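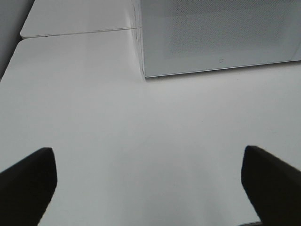 Reading time: 3 minutes

White tabletop

A white tabletop is a flat work or dining surface finished in white, sold as part of a finished table or on its own, to be fitted to legs, trestles or a cabinet. The color is common in offices, kitchens, classrooms and workshops. Sellers tend to describe it as clean, bright and suited to any room. Only the second of these can be checked by looking at it.

Finish

White tops are sold in matte, satin and gloss. A matte surface scatters light, so a lamp or window leaves a soft patch on it and no sharp reflection. Even a plain matte top seldom looks like one color all over: the part facing the light can pass for pure white while the corners and sides drift toward gray. Buyers sometimes take this for fading or a bad batch. It is usually shading, and it moves when the lamp moves.

Claims that matte tops "hide everything" should be read with care. They hide glare and, to a degree, fine scratches. They do not hide coffee, ballpoint ink or the dark rub marks left by metal objects, and a rough matte finish can hold on to dirt that a gloss one would let go of.

Corners and edges

Many tops now have rounded corners. The usual reason given is safety, and a rounded corner does hurt less to walk into, though the edge above and below it can be as hard as ever. The radius varies from maker to maker and is not always printed on the label, which matters when two tops are meant to stand side by side.

Joined tops

Long tables are often made up of two or more white tops pushed together or bolted from below. The result is a seam, a thin straight line that shows darker than the surfaces it divides. Where both tops have rounded corners, the seam opens into a small notch at each end.

Catalogs like to call such joints invisible. Aba Laryea, whose handbook Tables for Shared Rooms is still used by some fitters, was blunt on the subject: "I have been shown a great many invisible seams and had no trouble finding any of them." She advised setting the height of each leg with the tops already touching, and checking with a straightedge laid across the joint.

Two whites rarely match exactly. A top bought a year after its neighbor may look grayer or warmer beside it, even under the same product name. The Sukholm range was sold in a single shade called plain white, yet owners who added a second table later complained of a visible difference. The maker put this down to lighting. Callum Whitlock, reviewing the range for a trade newsletter, swapped the two tops around and found that the grayer one stayed grayer - a simple test, and one the maker could have run.

White surfaces and attention

It is often said that a white desk helps people concentrate. The support for this is thin. A survey paid for by the furniture seller Urholm asked 170 office workers which desk color they found "most focused," and white came first. Mayu Nagano pointed out that the survey measured what people liked, and that 100 of those asked already had white desks. No work was timed or marked.

A better case can be made on practical grounds. Small dark parts are easy to see against white, and for this reason the color is popular for sewing, model making and repair work. Pale thread, paper and clear plastic are harder to find on it.

Care

A damp cloth and a little dish soap are enough for most marks. Melamine sponges work by light sanding and can leave a shiny patch on a matte top. Sprays sold as whiteners, such as Erar, should be tried on the underside first; Esi Nartey found little difference between that product and soapy water on fresh tea stains, and none on old ones.

See also

Desk
Trestle table
Worktop
Edge banding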